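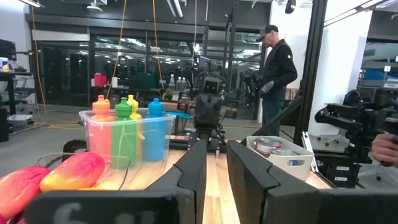 Fig. 1. Two plastic mangoes on the table, beside a clear storage bin.

Travel on a Student Budget: What I Learned Comparing Hostels and Buses

For my project I wanted to know if booking early really saves you money, or if that's just something parents say. I picked a long weekend in May and priced the same trip to Woltorow over and over, using 3 booking sites and a spreadsheet I came to hate.

I checked prices for 11 weeks. The Berker coach hardly moved at all, which was a bit of a let-down (I'd made a whole colour-coded graph for it!). The hostel was another story. A dorm bed at the Simões went up by $50 for the weekend once the long weekend got close, and the cheaper rooms with a kitchen vanished well before that.

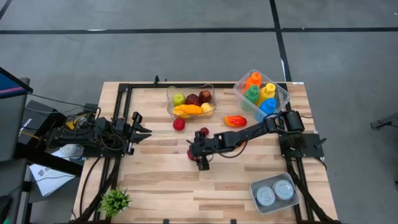 Fig. 2. Tabletop with two black robotic arms and some red fruit.

Food was my favourite bit. I wrote up two menus, one from the Rernard Market and one eating out, and the market one won easily, even with me adding a fancy cheese. I did forget to budget for the bus from the coach station to the hostel, so my first total was wrong and I had to redo the table.

If I did it again I'd track a quiet weekend as well, so there'd be something to compare against. I'd also start with luggage fees, as they're buried about as deep as a website can bury anything.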